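Keep the Sketch Short

Our parish in Brunet puts on a sketch before the sermon 2 Sundays a month. I have sat through most of them, and I think they run too long. Last Thursday's rehearsal went 20 minutes, and the point was clear by the fifth.

A sketch in church has one job – to raise a question the sermon can pick up. When it tries to answer the question too, the preacher is left repeating it, and the people in the back rows start reading the bulletin.

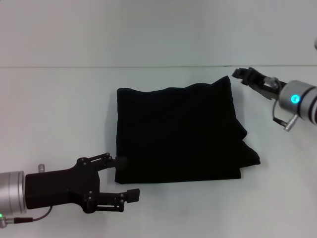
One reader in Plellesitz wrote to say that I was being unfair. Her church seats 300, and she says the sketch is the only part of the morning her teenagers talk about at lunch. Cut it down, she wrote, and you lose them.

I take that seriously. But teenagers talk about what is funny or true, and neither needs 20 minutes. The Cloketti congregation, 70 people on a good week, keeps theirs to one page of script. I would like us to try the same through August.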